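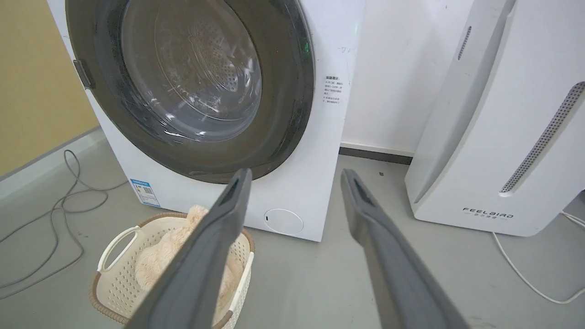

Hard water and the shared laundry: an interview with Gifty Ankrah

Gifty Ankrah has tested tap water in Grekilby since she left the county laboratory. Her work concerns hardness, the dissolved calcium and magnesium that leave scale on heating elements and dull the action of detergent. We spoke in May.

"People ask whether the water is safe," she said. "It is. Hardness is a cost, and it falls on whoever pays for the heating." Scale conducts heat poorly, so a coated element runs longer to reach the same temperature.

Her survey drew on 2,687 samples from household taps. The eastern streets, fed by the Frimpong borehole, gave the hardest readings. The western side takes its supply from the Latus reservoir, where the water is softer -- though it hardens in dry summers, when the borehole is used to top up the mains.

On dosing

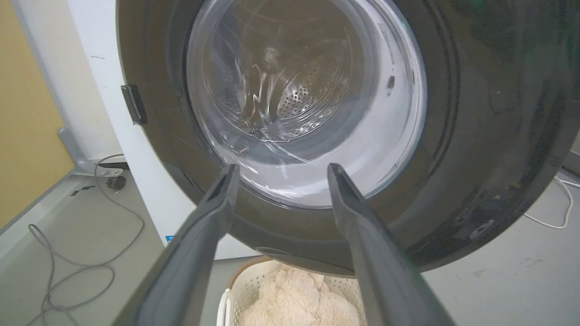
Washing machine door and laundry basket

Ankrah regards the table on the detergent packet as the most neglected text in the house. "There are normally three bands, soft, medium and hard. Most people I meet have never found out which one they are in." Too little powder in hard water leaves grey deposits in cotton. Too much in soft water is difficult to rinse out.

She is cautious about descaling. Citric acid will dissolve carbonate scale, but she advises checking the manual first and never mixing it with bleach. She washes her own towels at 60 degrees and most other things at 30.

A second round of sampling, run with Eduardo Ramalho, will cover 27 streets left out of the first. Results go to the parish office.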